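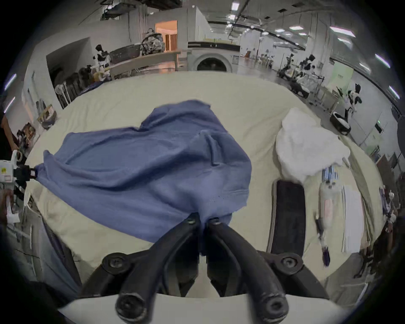
How a Gripper Gets Ready for Work

A robot gripper is a kind of hand. Most grippers have two fingers, and the fingers do one main thing: they open and they close. The black one holding the blue cloth has two thick, curved fingers. Their tips meet on a fold of the cloth.

Cloth is hard for machines. A wooden block keeps its shape when you pick it up. A shirt bends, slides and bunches into a new shape every time it is touched. A gripper that works with cloth has to be set up with care and checked often.

Adwoa Gbeho looks after grippers at a workshop in Danside. She has a list that she follows in the same order each time.

Step 1: Look at the fingers

First she switches the gripper off. Then she looks at the tips. Bits of thread and fluff stick to them, and fluff makes them slippery. She wipes them with a damp rag and lets them dry. If a tip has a nick in it, it can snag a shirt and pull a thread loose, so she puts on a new finger.

Step 2: Check the bolts

Find the round bolt head near the bottom of each finger. Bolts like these can work loose when a machine opens and closes all day long. Adwoa tries each one with a small wrench. A bolt should be snug. If she turns it too hard, she can damage the part it screws into.

Farther down there are pivot screws. A pivot is a spot where a part can swing, like the middle of a pair of scissors. The pivots need to move easily. If one feels stiff, she cleans it and adds one drop of oil. Then she wipes off any extra, or the oil will end up on the shirts.

Step 3: Make the tips meet

Now she closes the fingers slowly with nothing between them. The tips should touch at the same place. If one finger is higher than the other, thin cloth slips out. She loosens the finger, moves it a tiny bit, tightens it and tries again. Some days she gets it right the first time. Some days it takes 10 tries.

Step 4: Test the squeeze

The last check uses an old T-shirt. Adwoa lays it down in a heap and has the gripper pinch one fold and lift it. She does this 25 times. If the shirt drops more than 3 times, she goes back to Step 1.

Too little squeeze and the shirt falls. Too much, and it gets creased or stretched. You can feel the difference with your own hand. Pinch your sleeve just hard enough to lift it, then pinch it as hard as you can.

Write it down

Esi Tsikata keeps the repair notebook. Every check goes in it, with the name of the person who did it and what was fixed. The notebook started in September and it already has 154 entries. When a gripper acts up, she reads back through the pages to see if the same part gave trouble before.

Words to know

Gripper: the part that holds things.
Pivot: a point where a part swings or turns.
Snug: tight enough that it does not wiggle.

Wometti Science Pages for Kids | Contact us | Last updated 28/07/2018 | Back to top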